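3.2 Containers and the placing of fruit

The households in our study kept fruit in many kinds of containers, and the participants often did not have a special one for this purpose. In the first interviews, made in Lurkilwood in September, we asked each person to show where the fruit goes after shopping and to tell us why. A typical answer was that the container "was always there". Only later, when we asked them to move the same fruit to another container, did they begin to speak about its form, its depth and the height of its sides.

We recorded 2,237 placings in total, from 56 participants. By a placing we mean one piece of fruit which is put into a container and released. If the person took the fruit out again before letting it go, we did not count it as a separate placing. The coding was done by the first author and checked by Consuelo Giraldo, who did not take part in the home visits.

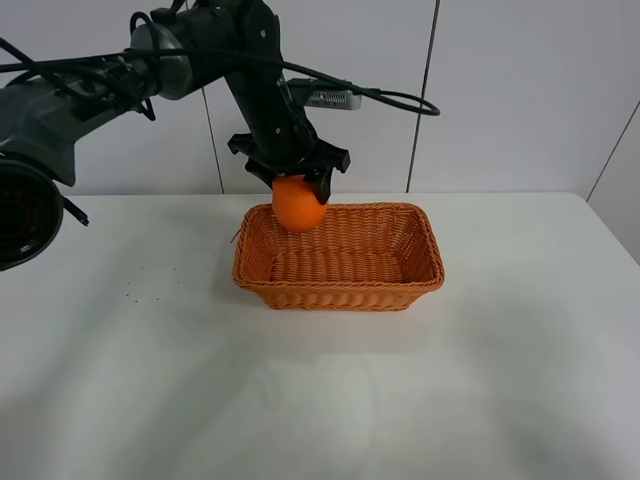 Figure 4. An orange at the rim of a rectangular woven basket.

Round fruit gave us the clearest differences between containers. In a round bowl the sides lead the fruit to the middle, and the participants released it early, sometimes from above the rim. With a flat-bottomed basket they waited longer and looked for a place first. The rim is important in this moment. When an orange is held just above the back of a rectangular basket, as in Figure 4, its lower edge can overlap the far rim for an observer at the front, and it is not easy to judge from that side alone how much space is left between the two. We therefore coded the point of release only from recordings where a second view was available. This left 40 participants for the analysis of release height.

Corners were used less than we expected. Grajales (Mercedes Grajales, personal communication) had suggested from her own work in Dumitz that people fill a rectangular basket from the corners to the middle, in the same way as they pack a box. In our recordings this was true for lemons and small apples, but with oranges most participants began near the middle of a long side and let the next ones rest against the first. Several of them said that they wanted the fruit to "look full" — a wish which we had not included in our coding scheme and which we added after the pilot.

The material of the container also had an effect, although a smaller one. Participants described woven sides as soft or kind to the fruit, and they pushed the fruit against them more freely than against glass or metal. Two participants from Correa said the opposite, that a woven surface can mark a ripe peach, and they placed a cloth inside before they began. We return to the use of cloths and paper in Section 3.4.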